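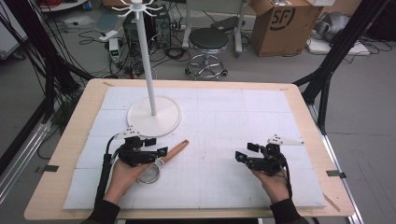
Daston, September

SECTION 3: SETTING UP AND YOUR FIRST POT

Welcome to the fun part! By now you've unpacked the Trosusix kettle and checked it against the parts list in Section 2. This section gets you from an empty kettle to a proper pot of loose-leaf tea. If you have the older kettle with the slide switch, the brewing steps are the same, but the buttons are in different places (see the back page of your own booklet). Everything here was written for the 2024 kettle, model 1682. The model number is stamped on the underside of the base.

3.1 Choosing a spot

Pick a level counter or table near an outlet, with open air above it. Steam from a full boil goes straight up and it will lift the finish off a wall cabinet sooner than you'd think. Leave a little elbow room on the pouring side too. Most people set the kettle down in a corner on day one and move it by the end of the week, so try a few practice pours with cold water before you settle on a place for good.

Keep your cups and your strainer within reach. A mug tree beside the kettle is lovely for this, and so is a plain shelf. Wherever the mugs live, they should be out of the path of the cord.

CAUTION: Do not run the cord across a stove, a sink, or the front edge of the counter. Wind the extra length around the pegs under the base.

3.2 Rinsing the kettle

1. Wipe the outside with a damp cloth. Never put the kettle or the base under running water.
2. Fill to the MAX line with cold tap water and close the lid until it clicks.
3. Set the kettle on the base and press BOIL. The ring glows amber.
4. When the ring goes dark, let the kettle stand for six minutes, then pour the water down the drain.
5. Fill, boil, and empty once more.

Note: A faint smell during the first boil is normal. If you still notice it after the second, boil a kettle of water with a slice of lemon in it, pour that out, and rinse.

3.3 Water

Good water makes a bigger difference than an expensive tea, and it's so easy to test at home! Brew the same leaves with tap water and with filtered water, and taste them next to each other. Very hard water gives a dull cup with a film on top. Very soft water can taste thin. If your tap water is somewhere in the middle, use it and don't worry.

Start with fresh cold water every time. Water left over from last night's kettle is fine for the houseplants once it has cooled.

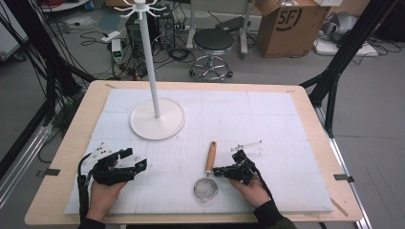
Mesh tea strainer with a wooden handle.

3.4 Brewing a pot

These steps are for the Kisine teapot, which holds 700 ml to the bottom of the spout. For a different pot, fill it with water once, pour the water into a measuring cup, and write the amount on the inside cover of this guide so you have it handy.

1. Press TEMP until the setting you want lights up. Use GREEN for green and white teas, OOLONG for oolongs, and BOIL for black tea and herbals.
2. While the kettle heats, swirl a little hot tap water in the teapot and empty it.
3. Spoon in the leaves, a rounded teaspoon for each cup you plan to pour. Big twisty leaves take up more room than small broken ones, so heap the spoon a bit for those.
4. Pour the hot water over the leaves in a slow circle. Put the lid on.
5. Steep. Black tea likes a few minutes, green tea less. Start tasting early.
6. Rest the strainer across the mug and pour through it.

CAUTION: The lid and the metal collar stay hot after the kettle shuts off. Hold the kettle by the handle only, and keep your face back when you open the lid.

Note: If the tea tastes bitter, lower the temperature before you cut the time. If it tastes weak, add leaves. Steeping longer usually brings out more bite than flavor.

A lot of teas will give you a second pot, and with a rolled oolong the second is often the best one! Pour off all the tea from the first round so the leaves aren't sitting in it, then add fresh hot water and give it slightly longer.

3.5 Looking after the strainer

Tap the wet leaves out into the compost right away, before they dry onto the mesh. Rinse from the back so the water pushes the bits out the way they came in. For brown staining, make a paste of baking soda and water, work it in with an old toothbrush, and rinse well. Strainers with wooden handles shouldn't soak or go in the dishwasher. Dry them with a towel and hang them up or lay them flat somewhere airy.

3.6 Storing tea

Light, air, and strong smells are what spoil it. The Feng canister has an inner lid as well as an outer one; press the inner lid down until it touches the leaves. Smoky and scented teas need a canister of their own, and keep all of them well away from the spice rack and the coffee.

Parveen Khondokar, who put together the brewing chart in Section 4, writes the month on masking tape and sticks it to the bottom of each canister. Try it with your first few teas. Descaling is covered in Section 5.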